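Robot Learning from Demonstration
Notes 8 – Action chunking and contact
Instructor: Éabha Sheehan

Recap. A chunked policy predicts the next k actions from one observation and runs them open loop. Small k reacts faster but drifts between modes; large k is smoother but blind during contact.

Result to know. Beltrán and Cárdenas trained on 495 demonstrations of card handling and compared k = 3 with k = 20. The longer chunk did better in free motion, the shorter one once the finger touched the stack.

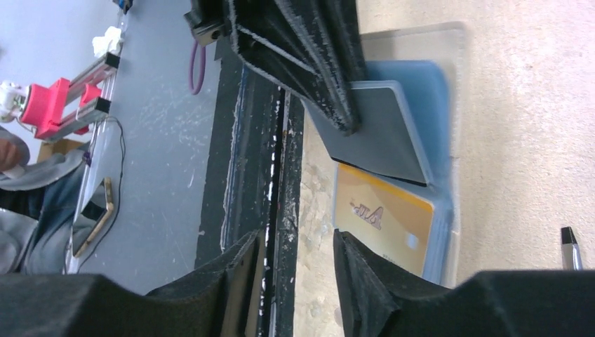 Contact state is only partly observable from the wrist view. Depth along the finger is poorly constrained, so the policy leans on indirect cues. With the fingertip on the gray card, the dark line of shadow under the card's lower edge is one such cue – it indicates tilt relative to the yellow card below.

Exercise: derive the worst-case reaction delay for both values of k. Submit to Rawan Boutros.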